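Sternley Evening Classes
Caring for Beads, Bangles and Other Small Treasures
Handout 3: Sorting before you store

Welcome back, everyone, and thank you for bringing in such a lovely muddle last Thursday. I could have looked through it all night, and I think some of you would have stayed with me!

This week we slow down and sort. Please don't buy anything for it. A bed with the sheet pulled smooth is a wonderful place to work, softer than any table if a bangle slips, and a striped sheet gives you ready-made rows to lay things along. Add a small tray with a raised rim for any strand you want to keep apart from the rest.

Start with the solid pieces. Jade, like the green bangle below, should be held up to the light and turned slowly, all the way round, while you look for hairline cracks. Then go on to the strings, lifting each one so it hangs in a loop and you can see whether there are gaps between the beads.
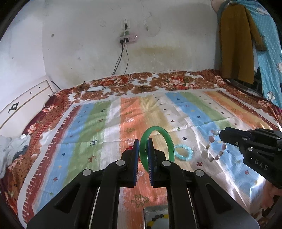
Tomomi Koyama asked whether pale beads and dark beads really have to be kept in separate pouches, as her grandmother always insisted. My feeling is that grandmothers are usually worth listening to, though what I mostly worry about is hard beads rubbing against soft ones, pearls above all.

For next time, please sort 12 pieces of your own (fewer is fine, if your box is a small one) and write a line or two on each: what it's strung on, how the clasp feels, and anything you remember about where it came from. Bring your notes and a soft cloth. We start at 7, and the kettle will be on.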